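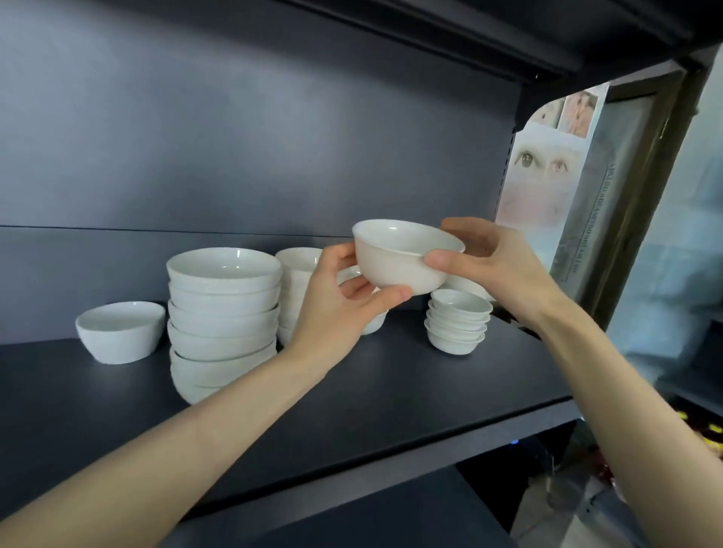

Manovero Publishes Setup and Service Procedure for the Gatach Tableware Cell

NERTON, January – Manovero today released the full setup and service procedure for Gatach, its single-arm cell for storing and retrieving ceramic tableware. The procedure covers shelf alignment, hand loading, gripper pad replacement, camera checks and restart after a fault. It applies to all Gatach cells running software version 4 and replaces the quick-start sheet that shipped with earlier units.

Gatach is used in restaurant supply rooms, canteens and showrooms where bowls and small dishes are kept on open shelving. The arm picks a bowl from a stack, checks the rim and places the bowl on an outgoing tray. It also returns bowls to the shelf. The cell does not wash, dry or pack.

The new procedure was written by the field service group at Manovero after a review of service calls from the cell's first year in use. Most calls were traced to the way the shelf had been loaded or leveled. Arm faults made up a small share.

"The arm will repeat what it was taught," said Qianru Bai, head of field service at Manovero. "If a shelf board has dropped at one end, every pick on that board starts from a wrong height. The first half of the procedure deals with the shelf, and technicians should finish it before they open the controller."

Shelf alignment

The procedure begins with the arm parked and the controller locked out. Shelves are emptied and wiped down. Each board is then checked with a level along the front edge and again from front to back. Brackets are tightened from the rear upright forward. If a bracket has been moved, the board is checked again before any other work is done.

Manovero recommends a matte, dark board for white or off-white ware. Glazed bowls reflect the room lighting, and a dark surface makes it easier for the cell's vision system to find the lower edge of a stack. Glossy boards can be used with a matte liner. The liner must lie flat and must not extend past the front edge of the board.

Lighting should be set before calibration and left alone afterward. Daylight from a door or window is acceptable if the shelf itself is not in direct sun. Sites with strong side light should run the exposure check twice, once with the room lights on and once with them off.

Hand loading

Reference loading is done by hand. The technician places each bowl on the shelf using both hands, with the thumbs kept on the outside of the body and clear of the inner surface. Fingerprints on the interior glaze do not affect the pick, but they show up in the rim check and can cause a bowl to be set aside without need.

Bowls are nested only with others of the same shape. Stacks of different heights are allowed on the same board, and small condiment dishes can share a board with larger bowls. A larger bowl should not be left standing behind a stack of small dishes during calibration, as the cell may read the two rims as one. After calibration the restriction no longer applies, provided that the slot map has been updated.

A single bowl standing by itself must be entered in the slot map as a stack of one. Leaving it out was the most common loading error found in the service review. The cell treats an unlisted bowl as an obstacle and slows down near it, which operators have often reported as a drive problem.

Speckled and textured glazes need a separate surface profile. The profile is recorded by presenting one bowl to the wrist camera at three angles: upright, tilted toward the camera and tilted away. It takes less than a minute and is stored with the slot map. Sites that stock plain and speckled ware should record both.

Calibration

With the shelf loaded, the technician unlocks the controller and starts the calibration routine from the service menu. The arm visits each slot without closing the gripper and measures the top rim of every stack. It then returns to each slot, grips the top bowl, lifts it clear and sets it back down.

The complete routine takes 17 minutes on a standard three-board unit. It should not be interrupted. If the gate is opened during calibration, the results are discarded and the routine starts again from the first slot.

A slot that fails is shown in amber on the panel. The technician should check the board height first, the stack second and the camera last. Repeating the routine without changing anything is not recommended.

Gripper pads

Gatach uses a two-finger gripper with replaceable silicone pads supplied by Bañez. Pads are rated for 2000 picks in the standard hardness. The controller keeps the pick count and displays a reminder when replacement is due. The cell will continue to run after the reminder, at reduced speed.

Pads are changed in pairs. The old pads are pulled off toward the fingertip, the finger plates are cleaned with isopropyl alcohol, and the new pads are pressed on from the base. Adhesive must not be used. A pad that will not stay in place without adhesive indicates a worn finger plate, and the plate should be replaced.

After a pad change the technician runs the grip test with a bowl from the site's own stock. Test pucks supplied with earlier cells are no longer accepted by the software. They are harder than glazed ceramic at the rim and gave optimistic readings.

Pads should be stored flat, in their packaging, and away from sunlight. Pads that have taken a curve in storage can be used for practice but should not be fitted to a working cell.

Camera and cable checks

The wrist camera window is cleaned weekly with a dry lens cloth. Kitchen sprays leave a film and should be kept away from the wrist. If the window is scratched it is replaced as an assembly with its seal – the glass is not sold separately.

The cable along the forearm of the robot is checked at the same time. It should move freely in both clips through the full wrist rotation. Technicians should look for flattening at the second clip, where the cable bends most when the arm reaches to the back of the top board. A flattened cable is replaced even if the camera is working.

Restart after a dropped or chipped bowl

The procedure includes a new section on recovery. When the gripper loses a bowl, the arm stops and holds position. The operator locks out the controller, clears the shelf and floor, and checks the bowls directly under the drop point for chips. Fragments are most often found inside the next bowl in the stack, so each nested stack on the board has to be taken apart and looked through by hand.

Once the board is clear, the affected stack is rebuilt and the slot is calibrated alone. Full calibration is required only if the board or a bracket has been struck. The fault code, the slot number and the pick count should be written in the service log before the code is cleared.

"People clear the code first and then call us," said Bai. "We can still help, but it takes longer. The slot number is what we need most."

Service intervals

Weekly checks can be carried out by site staff who have completed the operator course. Pad changes, bracket work and calibration are reserved for trained technicians. Joint lubrication remains a factory task and is unchanged by this release.

The procedure contains 19 numbered steps for initial setup and a separate one-page checklist for weekly care. Both are available in print and as downloads from the Manovero service portal. The checklist is laminated and has a hole for hanging on the gate.

Availability

The document is supplied at no charge to all registered Gatach sites. Sites running older software should update before using it, as several menu names have changed and the single-slot calibration is not present in earlier versions. The update can be installed by the site from the controller panel. Existing slot maps are kept, but surface profiles have to be recorded again.

Replacement pads, finger plates and camera windows can be ordered through the same portal. Technician training is held at the Manovero workshop in Nerton, with places allocated in order of registration.

About Manovero

Manovero designs and services small handling cells for food service and tableware suppliers. The company is based in Nerton, where it operates its assembly floor, parts store and training workshop.

Media contact: Press Office, Manovero, Nerton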